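# Lavender 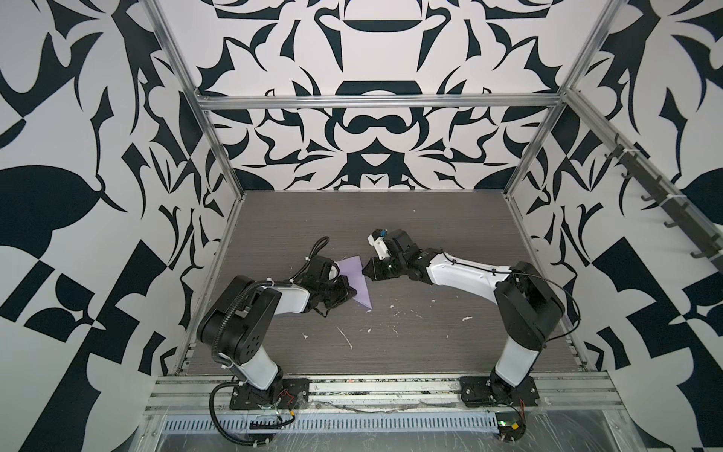
I was supposed to be folding 45 paper birds for my sister's wedding, and by Tuesday night I had two. One of them looked like a bird. The other looked like a shoe that had been sat on. My problem has always been the corners — I get the first fold sharp and clean, I feel terrific about it, and then I can't bring myself to press down on the second because what if it's wrong? So the paper sits there half folded, a lavender sort-of triangle with its point aimed at the middle of the dark tabletop, and I make more tea.

The paper was my sister's idea. She ordered it from a little shop in Clurnton that also sells buttons, and it came wrapped in brown tissue with a note that said "enjoy!!" I did try to enjoy it. She'd bought 210 sheets, which tells you how much faith she has in me.

Our grandmother could fold anything. She grew up in Sternska, where (she claimed) every kid learned the swallow before they learned to tie their shoes, and she'd fold one out of a bus ticket while she was yelling at you about your homework. She tried to teach me when I was seven. "Hold the corner down," she kept saying. "Hold it like it owes you money." I held it like it might bite, and she took it away from me and made a swallow in four seconds flat.

So there I was at eleven at night with a whole stack of squares, and I called my sister.

"How many?" she said.

"Two."

"Two dozen?"

I let that one sit for a while.

She didn't yell. She said she was coming over, and she showed up in her pajama pants with a bag of pretzels and a coat over the whole mess. She sat down across from me, put one finger on the corner of my sheet, and pinned it flat.

"Okay," she said. "Now you fold."

And I folded! It was so much easier with somebody else holding the corner. The crease went straight down to the point, and she slid her finger over to the next one before I even asked. We didn't talk much. We ate pretzels with our free hands and got salt all over the paper, and a couple of the birds came out kind of gritty, and she said those were for our uncles.

Around the tenth one I asked her if she remembered Grandma's bus tickets.

"I've got one," she said. "It's in my wallet. I was going to tuck it in my bouquet."

She got it out and set it down next to ours. It had gone soft as cloth and one wing was coming loose. I wanted to press it back into shape and I was scared to, so she held the corner.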